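4.2 Color naming under everyday lighting

The second part of the study moved from printed swatches to words. We wanted to know how steadily people name the yellows and light browns they meet in kitchens, shops and playrooms, where nobody is standing in a gray booth with their chin on a rest. Color naming has a long history in the lab, and the results there are lovely and clean. Results from the kitchen table are messier, and to our minds far more fun to work with!

We recruited 408 adults through the libraries in Gulville and Wostholm. Each person was asked to write down the first color word that came to mind for a set of printed swatches and then, after a short break, for a set of common objects. No word list was given. People could write as much or as little as they liked, and many of them wrote a great deal (one reply for a mustard jar ran to a full paragraph and took in both wallpaper and an aunt's car). Spelling was corrected before coding, but compound terms such as "lemon yellow" and "dusty tan" were kept whole.

The difference between the two towns was small. The difference between swatches and objects was large, and it went in a direction we had not predicted. For swatches, people leaned on plain terms: yellow, tan, brown. For objects they reached for comparisons, often naming one food by the color of another. Yellow drew the richest vocabulary of any region we tested, and the pale browns came a close second, with "beige," "sand," "oatmeal" and "biscuit" trading places from person to person. We find this really exciting, as it suggests that the poor agreement often reported for pale browns has as much to do with an abundance of good words as with a lack of them.

Figure 2. Yellow and tan against light surroundings.
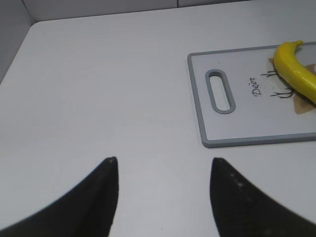
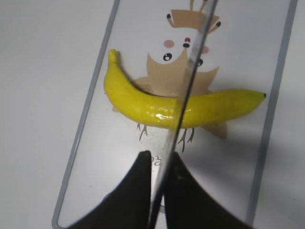
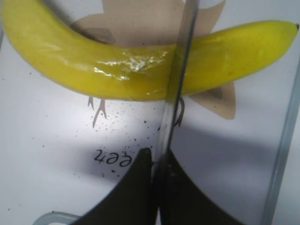 To check whether the wording of the request mattered, we ran a follow-up in April with 200 of the same people. Half were asked "What color is it?" and half were asked "What would you call this color?" The second wording drew longer answers and more comparisons, and it also drew more second thoughts, with terms crossed out and replaced. Answers to the first wording settled quickly. We had expected some effect here, but the size of it delighted us, and it means that studies using different wordings should be compared with care.

All responses were coded using the Treline scheme, with Rainer's extension for compound terms. The scheme treats "yellowish tan" and "tannish yellow" as separate entries, and we kept them that way. Merging them changes the totals for the pale browns slightly and leaves the ordering of the main terms as it was. Section 4.3 takes up the crossed-out words, which deserve a closer look of their own.

2 comments
1000 shares

Related items
Naming pale browns: a short review
The Treline scheme, revised coding notes
Why lemon is a color and lime is two
Window light and color judgments in the home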